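**Workshop walk-through, Lodberg building, 03/09/2019**
Done by me (Solène Chauvin), with Quentin Arnaud holding the clipboard for the first half

Same sheet as August, so I've only written comments where I had something to say!

**Floor and exits**

- [x] Back exit opens all the way. It still sticks a bit at the bottom, give it a shove with your hip.
- [x] Walkway clear. I measured 60 inches at the narrowest spot, by the Nuvetti shelving.
- [ ] Mat by the sink lies flat. Nope, one corner curls up and I caught my toe on it (twice, thanks for laughing, Quentin).

**Power and lights**

- [x] Extension cords off the floor
- [x] Breaker panel labeled
- [ ] All lights working. Two tubes out over the long bench. I put in a request with Pusden and they said about 3 days.

**First aid and fire**

- [x] Extinguisher tag in date
- [x] Eyewash bottle sealed
- [ ] First aid box full. We're out of the small bandages again, who is going through these?

**Small items and bins**

- [x] Bin sound, no split seams
- [ ] Pointed or bladed items covered. I'm not passing this one. The big gray metal bin has something with three metal prongs or blades poking out from under a black drawstring pouch, and I don't want anybody reaching in there without looking. Please get a proper cover on it.
- [ ] Loose cords tucked in. The pouch has knotted ends hanging out, small thing, but they snag.
- [ ] Like stored with like. Soft stuff and hard plastic are all in together, so I'd love a second bin or even just a divider.

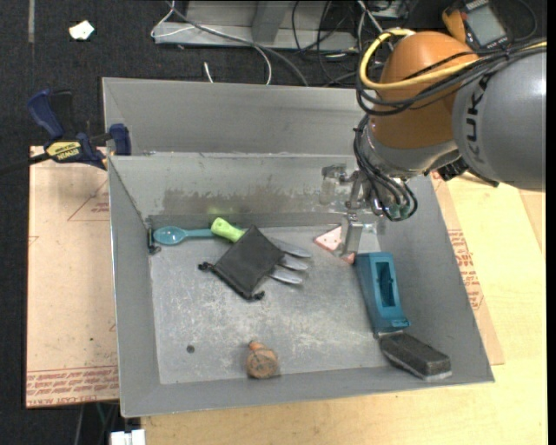

*Gray bin: black pouch with the three metal tips sticking out, lime green handle on the other side.*

**To do**

- Cover for the pronged item: Quentin
- Mat: me, I have tape in the car
- Bandages: add to the Escobar order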